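Sleeping Cheap: what I learned running a guesthouse in Sallwood
Speaker notes, 12/4/25

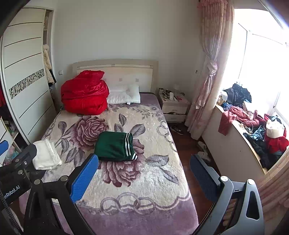

Start with the money, people wake up for money. When we opened Stiltside I had a spreadsheet with a column called "linens" and I put 100 dollars in it. For the whole house. Pause for the innkeepers to finish laughing. The real number by the end of August was 2988, and that was before the washer quit. Point at the slide – red quilt bundled up at one side, blanket with roses the size of dinner plates, nothing matching anything. Guests love a bed like that. The design magazines don't, but the design magazines have never booked with us.

Next: white sheets. Ask for a show of hands, who uses all white? Keep it friendly. White can be bleached, fine. White also shows mascara, red wine, self-tanner and whatever people do with blueberries. I have stopped asking about the blueberries.

Laundry story (skip if running late). We sent everything out to Gerero for one season. Good folding, excellent folding, somebody else's pillowcases. Switched to Luo the next spring and got our own pillowcases back, plus a tablecloth we never owned. We still use it.

Turnover time. Checkout at eleven, check-in at three, and every guest arrives at one "just to drop the bags." A room takes me around 45 minutes if I don't look under the bed. Say that line slowly.

Pillows: 2 per person, plus spares in the hall closet. Do not offer a pillow menu. We offered a pillow menu. Tell them about the buckwheat one if the room seems warm.

Reviews. Read out the one that took off a star for owls. Don't read the reply I wrote, only the reply I posted.

Questions. Someone will ask about bedbugs – have water handy.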